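Para: lista de alojamientos Trikutholm
Asunto: Re: Cables de carga en las habitaciones dobles
Fecha: 1 de octubre de 2021

Estimados compañeros:

En relación con la consulta recibida desde la residencia Perkico, que se reproduce a continuación, esta coordinación comunica el criterio aplicable a todos los edificios.

> En la revisión de mayo encontramos cables sueltos en los cajones de las
> habitaciones dobles. En la 504 había 4, todos enredados. Solicitamos
> instrucciones sobre su almacenamiento y sobre los que dejan olvidados
> los huéspedes.

Los cables de préstamo se guardarán en una caja transparente con compartimentos, uno por hueco. Cada cable se recogerá en vueltas amplias, sin doblarlo junto al conector, y se depositará sin gomas ni alambres. La caja se colocará sobre la mesilla situada entre las dos camas y se cerrará al terminar.
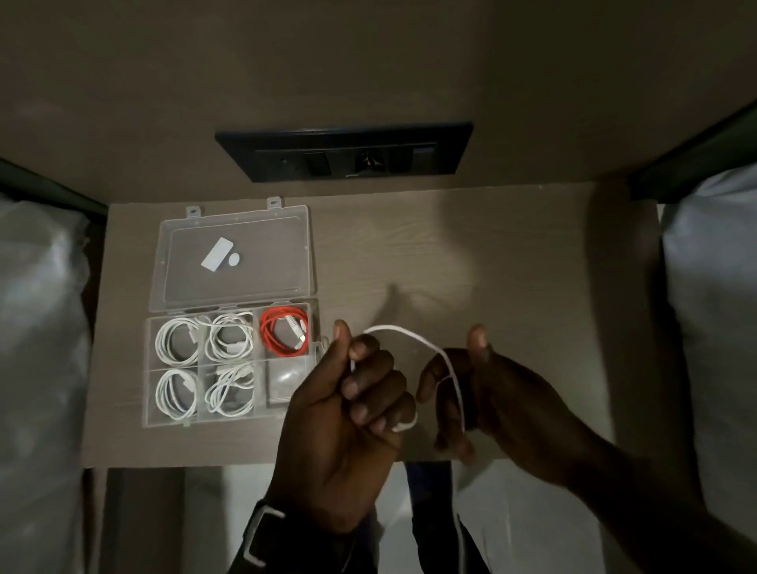 ¿Qué debe hacerse con un cable que ha olvidado un huésped?

Se entregará en recepción dentro de un sobre con el número de habitación y no se mezclará con los de préstamo.

Las cajas de reposición se solicitarán al almacén de Flimby con la referencia 2901. Los cables con la funda abierta o el conector deformado se retirarán y se anotarán en la hoja 941.

Atentamente,

Coordinación de Alojamientos
Trikutholm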